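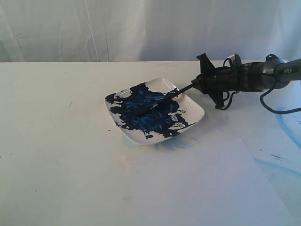

Zudo Brush Work Package
Sold by Wakusel. Part no. ZD-254

Zudo is a software and training package for tabletop arms that have to handle a brush, a pen or a similar long, thin tool. It covers two tasks: loading the brush from an open plate, and laying a stroke on flat paper. Arms and grippers are not included.

Supplied
Task software, single-site license
Set of 100 recorded brush runs
Printed setup guide
Remote setup session with Parisa Talebi

Required from the customer
One arm with a two-jaw gripper, or a pair sharing one table
Flat, light-colored work surface
Water-based paint and a shallow plate
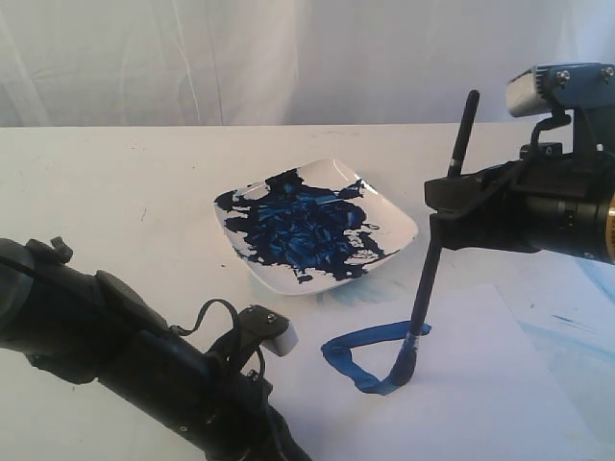 Stroke on paper, right arm holding the brush. Left arm idle.

Setup notes
Grip the brush on the handle, clear of the ferrule. Route cables so they stay off the paper through the full reach of the arm. Repeat the height check whenever the brush or the paper stock is changed. Dried paint on the table under the sheet will affect contact height.

Support
Covered for 12 months from delivery. Technical questions go to Golnar Kiani at the Gesgate office. Orders placed now ship in April.

Page revised 2020-03-18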